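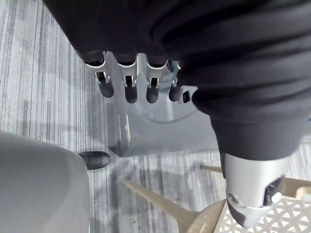
Figure 21. Translucent top over striped carpet, seen from above.

Section 6. Placing the Divar table and Kivell seats on carpet

This section applies to the Divar low table with translucent top and to the Kivell shell seat, when either is used on a fitted carpet or a large rug. For hard floors, go to Section 7. Frame assembly must be complete before you start (Section 4), and the top must still be in its packing.

Parts and tools

Divar frame, assembled
Divar top, 1,621 mm x 1,000 mm
Clear support pads, one for each frame corner, plus one spare
Carpet cups, one for each leg
Spirit level, tape measure, masking tape
Two pairs of clean cotton gloves
Vacuum cleaner
Lint-free cloth

Note: Carpet cups marked C fit the Cao side table only. They look the same as the Divar cups but are shallower. Check the mark on the underside.

6.1 Preparing the carpet

1. Vacuum the whole area the table will cover and one stride beyond it on all sides. Finish with strokes in one direction.

2. Decide which way the table will run. On a striped carpet, set the long edge of the top either parallel to the stripes or square to them. The pattern remains visible through the top, and a small error in angle shows clearly against a straight edge.

3. Mark one long side of the table position with masking tape. On striped carpet, measure from a single stripe at both ends of the tape. Do not measure from the wall unless you have checked that the carpet was laid square to it.

4. Press down along the tape by hand. If you feel a seam, gripper rod or floor box cover under a leg position, move the table.

Note: Carpet with streaks of uneven width has no reliable edge to measure from. Choose the darkest continuous streak and use it for both measurements.

6.2 Placing the frame

1. With one person at each end, lift the frame and lower it to the tape. Do not drag it.

2. Raise one leg at a time and slide a carpet cup under it, open side up. The leg must sit fully inside the rim.

3. Push down firmly on each corner and leave the frame overnight if the carpet has a thick underlay. On thin contract carpet, continue at once.

4. Lay the level along both long rails, then across both short rails.

5. Turn the leg adjusters until all four readings agree. One full turn is the most you should need. If a leg needs more, the cup is sitting on something. Lift it and look.

6. Remove the masking tape.

CAUTION: Do not level the frame with folded card or carpet offcuts. These compress unevenly under the weight of the top.

6.3 Fitting the top

Two people are required for this step.

CAUTION: Keep hands, rings and watch straps clear of the edges. Do not rest the top on a corner at any time, including on carpet.

1. Wipe the upper face of each rail with the dry cloth.

2. Fix one clear support pad at each corner of the frame. Measure 266 mm along the long rail from the end and place the center of the pad on that point. Press for a slow count of five.

3. Put on the cotton gloves. Remove the outer packing but leave the film on both faces.

4. Peel the film from the lower face with the top standing on its long edge on the foam strip supplied. Inspect the lower face now. Marks on this side cannot be reached easily later.

5. Lift together, turn the top flat at waist height and lower it onto the pads, one long edge first.

6. Check the overhang at each end with the tape measure. Adjust by lifting. Sliding the top will roll the pads.

7. Look straight down along each edge and compare it with the carpet pattern. If the edge and the stripes do not agree, move the frame and top separately.

8. Peel the film from the upper face.

Note: The top reflects overhead lights and windows, and a curved highlight across the surface is normal. It does not mean that the top is bowed. Use a straightedge if in doubt.

6.4 Placing the Kivell seats

1. Stand each seat on its base and check that the shell does not rock. Tighten the center bolt if required (Section 5.2).

2. Position the seats with a clear gap between the shell and the edge of the table top. A flat hand, held sideways, is sufficient when the seat is unoccupied.

3. Sit in each seat and push back as you would in use. Reset the seat if the shell touches the top or the frame.

Light gray shells pick up dye from dark textiles. Do not leave dark throws or jackets over them for long periods, particularly when damp.

6.5 First cleaning

1. Remove packing dust from the top with the lint-free cloth, dry.

2. Wipe with a second cloth dampened with clean water. Work in straight lines, end to end.

3. Dry the lower edge by hand. Drips collect there and fall onto the carpet.

4. Wipe the shells with water and a little dish soap. Do not use abrasive pads or glass cleaner on them.

6.6 Moving the table later

Remove the top before moving the frame, even for a short distance. Carry the top on edge. Lift the cups with the legs if they have bedded in, and brush up the pile with a stiff dry brush. Replace any pad that has been peeled off, and repeat 6.2 from step 3.

6.7 Checks

After one month, check the level again. Carpet settles most in this period. After that, check twice a year, for instance in February and again at the end of summer.

Top moves when leaned on: a pad is missing or has rolled. Refit as 6.3.
Frame rocks: a leg has left its cup, or an adjuster has turned. Refit as 6.2.
Rings or haze on lower face: condensation from damp carpet. Remove the top and let the carpet dry fully.

Spare pads and cups are ordered from Skondgate by part name and table width. Section text: Josiane Perrin. Checked on carpet by Nghĩa Thân.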